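Guides > Two-arm benchmarks
By Lumturie Obradović | December
2 comments | 14 shares

4. Repeating the foil test

The Cekbridge write-up claims a policy trained on 586 demos handles foil as well as cloth. We doubt it. Run the steps yourself before quoting that result.

4.1 Lay one sheet inside the tape outline.
4.2 Start both arms from the home pose.
4.3 Stop each trial at 60 seconds, finished or not.

CAUTION: Keep hands off the table while the arms are powered.

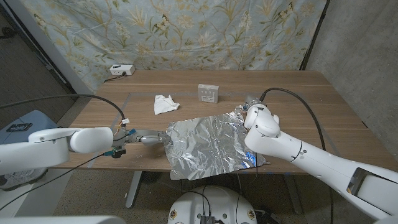

4.4 Score the fold from the saved video. Don't let the operator score it.
4.5 Log every trial, including aborted ones. The original tables leave those out.

Note: Foil keeps its creases, so a reused sheet is a different task. Use a new one each time. If your success rate comes out high, check 4.5 before you check anything else.

Scoring sheet: ask Ognjen Golob.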